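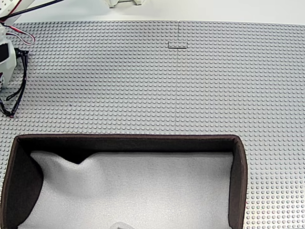

My first arm couldn't pick up a sock. I built it in a rented corner of Dornotari, the shared workshop behind the old Dela Peña print shop (the sign over the door still says 1981), and it took me from November to the end of winter to get it to close its fingers on anything at all. Shiela Belmonte, who has the bench next to mine, kept telling me the problem was my table. She was right! Plain white tabletop gave me no way to put things back in the same spot twice, so now most of it is under two gray studded baseplates, the LEGO kind, and the brown fabric bin sits right on top of them with white foam in the bottom. If the bin gets bumped I just count studs and slide it back.

The foam was Dindo Tan's idea. I'd been dropping parts onto bare fabric and they kept rolling into the corners, where the arm would go after them and jam its knuckles – a horrible noise, by the way. He handed me a sheet left over from a packing crate and I cut it with kitchen scissors.

So far I've spent 160 dollars on this version, not counting the motor I fried. My best run is 47 pickups in a row, and then a wire came loose and I said a few things that got me a look from Shiela. Next I want to redo the wiring near the base and try a softer grip on the fingers. Dindo says to do the wiring first. I've already ordered the rubber.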